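In May I went with our reading club to the open day of the old paper mill in Moditz. The bus from Arer takes 50 minutes and the stop is directly at the gate, so I can recommend to leave the car at home.

We took the first tour, at ten in the morning. Our group was quite big, and in the beating room it was difficult to hear the guide. The mill made writing paper for almost 200 years, later only filter paper. I liked best the drying loft, where the sheets were hung over ropes of horsehair. One must climb 63 steps to get there, and it is windy under the roof.

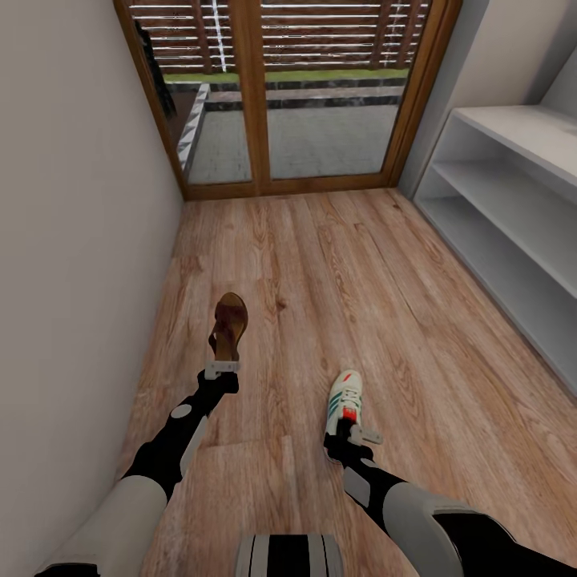 Fikre wrote to me afterwards that the ropes are cow hair and that the guide had said it twice. It is possible, I was standing in the back.

After the tour everybody could make a sheet. You dip the mold in the vat, lift it flat and shake it a little. My first sheet had a hole, the second one I was allowed to keep. The shop sells paper from the Pedosus workshop, which is beautiful but expensive.
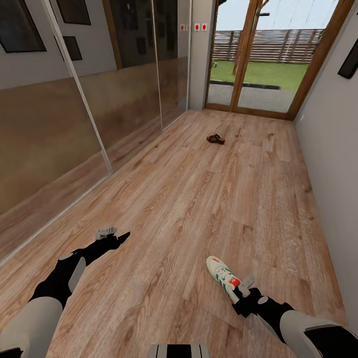 Hallway with wood floor and glazed double door, Moditz

The coffee was good and the plum cake was finished before noon. For the next open day I would choose the afternoon tour, when the groups are smaller.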